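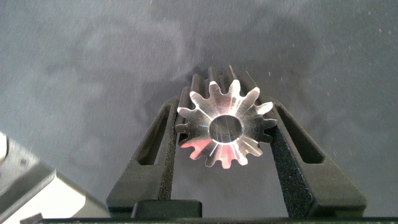
Según Sofia Sarantis, que se lo bajó para un viaje en tren y se pasó de estación, Climico "parece una tontería los primeros niveles y luego ya no lo sueltas". Nos lo escribió en junio en un correo de dos líneas y lo tenemos pegado en la pared del estudio.

Inicio | Juegos | El estudio | Prensa | Contacto

Quiénes somos

Brevberg. Estudio pequeño de juegos para móvil. Puzles sobre todo, alguno de reflejos, uno de cartas que sigue a medias. Hacemos juegos que se abren rápido y se cierran rápido, para jugar con una mano mientras con la otra sujetas el café o la barra del autobús.

Empezamos dos personas en una habitación que daba a un patio, con una mesa prestada. Ahora hay más mesas. El patio es el mismo.

Los juegos

Climico - el primero y el que más gente conoce. Mueves nubes por un tablero y tienes que regar cada parcela con el agua justa. Si te pasas se inunda, si te quedas corto se seca. 102 niveles, todos hechos a mano, ninguno generado. Los últimos 13 son difíciles de verdad y ya sabemos que el penúltimo tiene dos soluciones, gracias por los correos, lo dejamos asi.

Marulanda - una isla, un faro, un cartero. El año es 1802 y las cartas llegan tarde. Tienes que decidir qué barco sale primero según el viento y la marea. Más lento que Climico, más texto. Lo escribimos en español primero y luego se tradujo, y se nota en los nombres de los barcos, que en inglés no hacen gracia.

Holtach - en desarrollo. Cartas, partidas cortas, 2 jugadores en el mismo teléfono pasándoselo. Sin fecha. Lo hemos rehecho entero una vez y puede que caiga otra. Quien quiera probar la beta que nos escriba desde Contacto, con el modelo de móvil en el asunto por favor, que si no nos volvemos locos.

Cómo trabajamos

Prototipo en papel. Luego prototipo feo en pantalla, cuadrados grises, sin sonido. Si con cuadrados grises ya apetece repetir, seguimos. Si no, al cajón. El cajón está bastante lleno y de ahí salió Marulanda, que era en origen un juego de aduanas aburridísimo.

El sonido lo hacemos en casa. La lluvia de Climico es arroz sobre una bandeja de horno. Las gaviotas de Marulanda son una bisagra.

Probamos con gente que no juega. Padres, vecinos, la chica de la panadería de abajo. Les damos el teléfono y nos callamos - cuesta muchísimo callarse. Si preguntan qué hay que hacer, el tutorial está mal y se cambia.

Dinero y anuncios

Lo preguntan mucho así que va aquí. Los juegos se pagan una vez. No hay monedas, ni gemas, ni energía que se recarga en cuatro horas. La versión gratuita de Climico trae los primeros niveles y ya está, si te gusta compras el resto. Sin anuncios en ninguna. No guardamos datos de partida fuera del teléfono, por eso si cambias de móvil sin copia de seguridad se pierde el progreso. Lo sentimos, estamos mirando cómo arreglarlo sin montar cuentas de usuario.

Idiomas

Español, inglés y portugués en los dos juegos publicados. Marulanda tambien en catalán. El francés está pendiente de revisar, hay una traducción hecha pero los textos largos se salen de los botones.

Trabajar con nosotros

Ahora mismo no hay plazas. De vez en cuando encargamos ilustración o música por proyecto, se anuncia en Noticias. Portafolios en enlace, no adjuntos, que el buzón se llena. Contestamos a todos aunque tardemos.

Prensa y profes

Logotipos y capturas en la sección de Prensa, se pueden usar sin pedir permiso. Si das clase y quieres Climico para el aula, escribe y te mandamos códigos.

Última revisión de esta página: 27 de octubre de 2025

Entradas recientes
- Climico: corregido el cierre al girar la pantalla
- Cómo suena una gaviota (es una bisagra)
- Holtach, segunda ronda de pruebas
- Marulanda en catalán, ya disponible
- Preguntas sobre copias de seguridad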